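Taking a Computer Apart, One Job at a Time
How a school robot club teaches a gripper to work inside a computer case
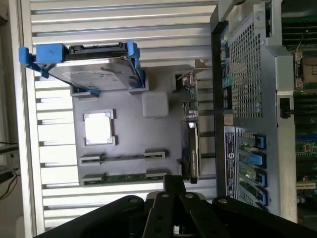 Issue 105, page 14

A robot arm that can reach into a computer has to deal with a crowded place. The case in our picture has its cover off. A hard drive sits in a bright blue plastic holder, called a caddy, and there are more blue parts on the other side, next to the card slots. The black links at the bottom, joined by round silver rivets, belong to the gripper.

The robot club at Vundidberg School works on one question: can a robot take a computer apart without breaking the pieces? The project is called Moletia. It began in July and is run by pupils aged ten to thirteen. This article explains how the work is done and what the words mean.

What is inside a computer?

Most desktop computers have the same main parts.

The processor does the sums. It is a flat square chip that fits into a socket. The socket holds it in exactly the right position.

The memory holds whatever the computer is using at the moment. Memory comes on long, narrow strips that fit into slots. Many slots have a latch at each end. When the latches are closed, the strip cannot slide out.

The hard drive keeps files when the power is off. Many desktop computers use a size called 3.5-inch.

Expansion cards add extra jobs, such as drawing pictures on a screen. They are pushed into slots on the motherboard, the large board that everything else connects to.

A person can learn these parts in an afternoon. A robot has to be given each one separately, with its shape, its position and the way it comes out.

What does the gripper do?

A gripper is the hand of a robot arm. The one used in Moletia has flat links that move together. Where two links meet there is a pivot, a point they can turn around. When the motor pulls, the links turn and the ends come closer. When the motor pushes, they spread apart.

The gripper has no skin and cannot feel what it touches. It knows two things: how far it is open, and how hard the motor is working. If the motor works harder but the gripper stops closing, there is probably something between the fingers. The program uses this as a signal that the part has been gripped.

A small camera is fixed near the gripper and moves with it. This is useful because the camera always points where the hand is going. It also causes a problem. The gripper fills part of the view, and close to the target it can hide the very thing it is reaching for. The club's program therefore looks first, remembers the position, and then moves in.

Why does colour matter?

Many computer makers use one colour for parts that are meant to be moved by hand. In this case that colour is blue. It is on the drive caddy and its pull tab, and on the four latches stacked near the rear card slots.

A camera picture is made of a grid of tiny dots called pixels. Each pixel is stored as three numbers, for red, green and blue. The program can search the grid for pixels with a high blue number and low numbers for the other two. A group of these pixels close together is marked as a possible handle.

The search makes mistakes. Some slots on the motherboard are blue as well, and a slot is not a handle. The program checks the shape of each group before it chooses. A pull tab is short and chunky. A slot is long and thin.

The stages of one job

The club divides the work into jobs. "Remove the drive" is one job. Each job has five stages.

1. Look. The arm stops above the case and the camera takes a picture.
2. Find. The program searches for the part and works out its position.
3. Approach. The arm moves slowly towards the part with the gripper open.
4. Grip. The fingers close until the motor signal changes.
5. Move. The arm pulls in one direction only, usually the direction in which a hand would pull.

If a stage fails, the arm goes back to the first stage. After three failures it stops and a pupil presses the reset button.

How are the results recorded?

Each attempt is written in a table with the job, the stage reached and the reason for stopping. By October 22, 2024 the table had 477 attempts in it. In 300 of them the arm reached the last stage. In the other 177 it stopped earlier, most often at the second stage, when the program had chosen the wrong blue part.

The pictures are stored too. There are 2576 of them, sorted by job. Pupils draw a box around the correct part in each one, and the program uses the boxes to get better at finding. Two pupils check every box, as a badly drawn box teaches the program the wrong thing.

Safety rules

The computer is unplugged before its cover comes off. The power supply, a metal box that may still hold electricity after it is unplugged, is never opened. Hands stay outside the marked area while the arm is switched on. The red stop button is kept within reach of the person at the keyboard.

Try it without a robot

You need a shoe box, some building bricks and a partner. Put bricks of different colours in the box. Choose one colour for the handles. Your partner closes their eyes and moves one hand using only your spoken instructions: left, right, forward, back, up, down, open, close. Count the instructions needed to lift out one handle. Then turn the box on its side and repeat.

Most pairs need more instructions the second time. "Up" no longer points out of the box. The program has the same difficulty when a computer case is turned, and must work out which way the case is facing before it pulls.

Words to know

Caddy: a holder that a drive fits into.
Chassis: the metal frame and case of a computer.
Latch: a catch that keeps a part in place.
Pivot: a point that something turns around.
Pixel: one dot in a digital picture.

Next issue: how the Nepia club sorts screws by length.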